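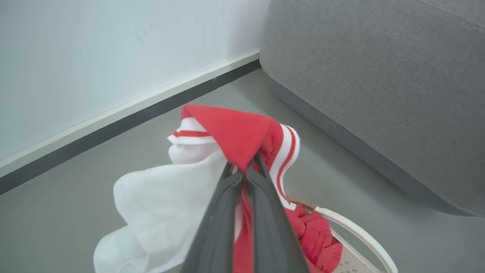
Red and white fabric, some of it possibly sports socks.

Werndale Residents' Football Club
Minutes of the general meeting, May 8, 2018

Chair: Pirjo Hämäläinen
Minutes: Afaf Sayegh

1. Opening
The chair opened the meeting at 7:00 in the evening and welcomed the members. The minutes of the previous meeting were read and accepted with one correction: the name of the visiting team was Brekilar and was spelled wrong in item 4.

2. Money
The club has now 77 paying members. After the rent for the winter hall was paid, 3000 remains in the account. Two families asked to pay the fee in two parts and this was agreed. The chair reminded that the fee for the autumn must be paid before the end of August, also by the parents who help with training.

3. Training field
The lower field will be closed for new grass during the summer. Until it is open again, the children under 10 will train on the school field and the older groups will use the field at Abu Hammour. Several parents found the distance too long for the early group. It was decided that the early group starts 30 minutes later than before. Afaf Sayegh will write to the school and ask for one more key to the gate.

4. Team clothes
The shirts and socks from last season were discussed. Members were asked to return what their children have outgrown, washed and with the name label removed. We received an offer from Bilex for new shirts, but the meeting found the price high for small sizes. It was decided to order only 16 shirts now, for the youngest group, and to ask for a second offer for the rest. Red and white stay as the club colors. One member proposed a blue shirt for away games. There was no vote on this.

5. Match with Brekilar
The friendly match will be played in August at their field. The bus costs less if we share it with the girls' team, so the chair will speak with their trainer about the time of departure. Parents who prefer to drive themselves should tell this to the chair one week before.

6. Other matters
The first aid box needs new bandages and one more cold pack. The lamp by the bicycle stand is still broken and the city has been informed for the second time. A question was asked about dogs beside the field. The old rule is still valid: dogs are welcome on a leash, behind the white line.

7. Closing
The meeting was closed at 8:25. The date of the next meeting will be sent by email.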